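The Wondale Keepsake Quilt from Kandell

Your wedding dress, a favorite shirt, the baby clothes you couldn't give away – they all belong in a quilt you can curl up under! We cut and piece every Wondale by hand in our Lougher workroom.

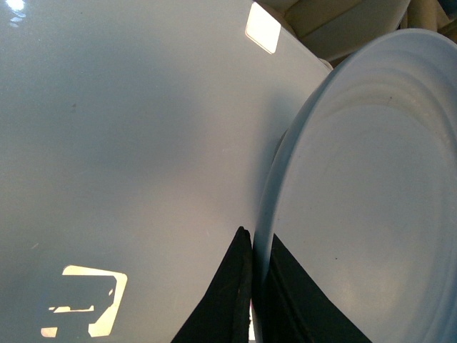 Each quilt has 34 blocks, and you choose which fabric goes where. Lace and satin are backed first so they hold their shape.

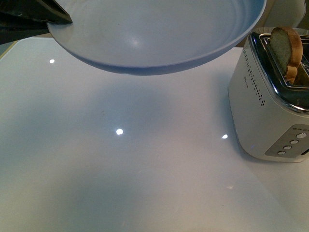
Light blue pan over a glossy white counter

Linings come in 40 plain cottons, plus the soft Ollilmont flannel, our own favorite for winter.

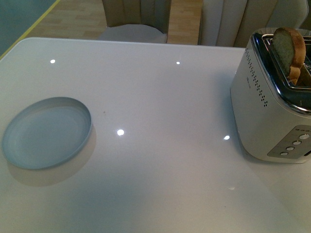 Please wash everything before you send it, and leave the buttons on. We love buttons – they make lovely corner details, and spares come back to you in a little bag.

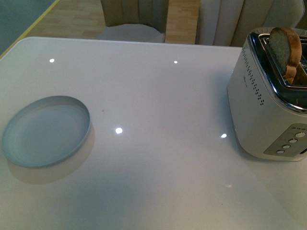 Allow six weeks from the time your parcel reaches us. Orders placed in May can be ready for summer anniversaries. Leftover fabric is always returned with the quilt.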